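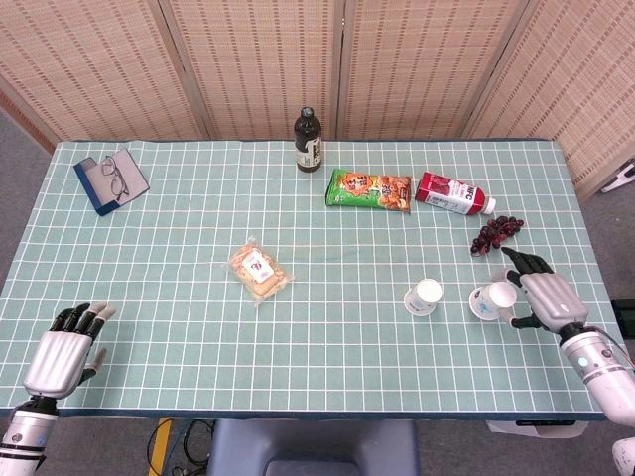

Budgeting for a first humanoid usually goes wrong in the same place, and I say that with love, having gone wrong there myself. We spend months on the robot line of the spreadsheet and then write one word, "misc," for everything the robot is going to touch. Gaetano Marchetti and I planned the tabletop station at Kestside together, and our first draft had exactly that word in it. So before you price anything, sit down and list what will be on the table on a working day. Paper cups on their little round bases, a wrapped bun, grapes, a juice bottle lying on its side, a pair of glasses left on top of a book – every one of those is either something you keep buying or something you buy once and look after, and they belong on separate lines.

What follows is the order I'd do it in now. You can finish a decent first draft in an afternoon if the coffee holds out.

Step 1. Write down the tasks, in plain words
"Pick up a cup by the side." "Move the bun next to the bottle." Keep it that plain. If you can't say the task to a friend over lunch, you can't price it either. Then put a star by any task that needs two hands, and bring those starred tasks to every supplier you talk to.

Step 2. Ask about the hands before the arms
A jointed hand with fingers is a lovely thing, and it is also the part you should ask the most annoying questions about. Can one finger be swapped, or does the whole hand go back? Who pays the shipping? Is there a loaner? When we were comparing quotes from Monti and Skiltov, the two totals looked close until we asked those questions, and then they weren't close at all. Get the answers in writing, with the lead time for each spare part.

Step 3. Price the station
Table, cloth, divider, chair, flooring, cables and something to keep the cables tidy. We used to lump this in with the room, and the room people quite reasonably thought it belonged to us! Measure the table with the arms stretched out over it, and leave space for a person to get around the back. A folding divider is cheap and easy to move, so put that in early and save the built wall for a later year.

Step 4. Split the props in two
Make one list for things that get used up (cups, fruit, anything in a wrapper) and one for things that stay. We allow 300 cups per month and 22 buns, and we set those numbers after the first month, when we had real receipts to look at. Fruit goes on a weekly order. Agata Sorrentino keeps our list in Mendasent, but a shared sheet works just as well.

Step 5. Add the people
Setting the table back between runs takes somebody's time, and it takes more of it than you'd guess. Put in hours for set-up, resets and clearing away at the end, and don't forget the training days when the robot first arrives.

Step 6. Hold something back
Keep a reserve with its own line and its own name, so it doesn't get quietly spent on a nicer monitor. Ours was gone by October, mostly on cables and a second cloth.

Once you've got all six, send the draft to whoever signs the orders and ask them to mark anything they don't understand. My last one came back with 2 lines circled, both in Step 3, and I rewrote them that same evening.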